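The Straight Face of the Plolelmont Lantern

A satirical newspaper in a town with one traffic light must choose its targets with care. The Plolelmont Lantern has been choosing them since 2021, and its 54 issues to date form an unusual record of what the district finds funny about itself.

The Lantern is published by Korkmont Press, a small house better known for its local histories and its annual tide tables. The first issue had a print run of 500 and was left in cafés, the barber's and the ferry waiting room. Its lead story announced that the Purnel Bridge would be closed for a further season so that the closure signs could be repaired. Several readers telephoned the district office to complain. The office, which had not seen the paper, promised to look into it.

That episode set the tone for what followed. The editors write in the manner of a regional daily of the 1970s, with long sentences, job titles in full and an occasional quotation from a person described only as "a resident of Upper Purnel." Jokes are seldom placed in the headline. The house style guide, which runs to four pages and is itself quite dry, instructs contributors to report the absurd event in the second paragraph and to spend the rest of the article on its administrative consequences.

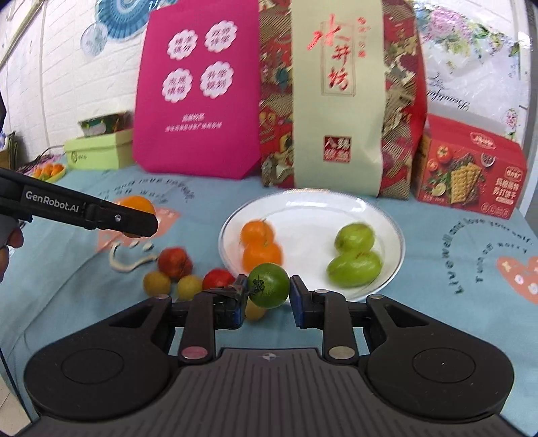 Domestic life supplies more of the paper's material than politics does. A regular column, Matters Before the Household, presents the disputes of couples and flatmates as though they had been heard by a tribunal. Past rulings have dealt with the setting of a thermostat, the ownership of the good scissors and the length of time a guest may admire a dog before being asked to walk it. The column is written by several hands and carries no byline. Letters from readers suggest that it is the first thing most of them turn to, and that a number of its decisions have been cited at home.

The question of fairness is taken seriously. The Lantern does not name private individuals, and it does not invent remarks for people who hold public office. Its fictional mayor, fictional school board and fictional swimming club have accumulated histories of their own, and the editors keep an index so that a character who retired in one issue does not return to work in the next. An error of this kind, involving the swimming club's former starter, drew more correspondence than any other item the paper has printed.

The print run now stands at 1000. Advertising comes largely from the main street, and Arumugam Hardware has taken the back page of every issue. Its notices are genuine, although they are set in the same type as the articles and are often mistaken for them. The store's offer to sharpen any blade brought in before noon on a Friday was widely taken to be satire, and the editors were asked to confirm in print that it was not.

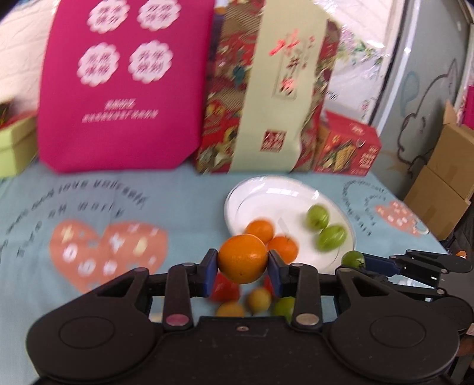

Readers outside the district have begun to subscribe by post. This has raised a practical difficulty, as a good part of the humour depends on knowing how long the Purnel road takes in fog, or why a particular bench faces the wall. Korkmont Press considered adding footnotes and tried them in a single issue. By the third page the footnotes had started disagreeing with the text, and later with one another, and the experiment was recorded in the following issue as a labour dispute.

A bound collection of the household column is in preparation. The publisher intends to include an index by grievance, with cross-references, and entries under Dishwasher already fill two pages.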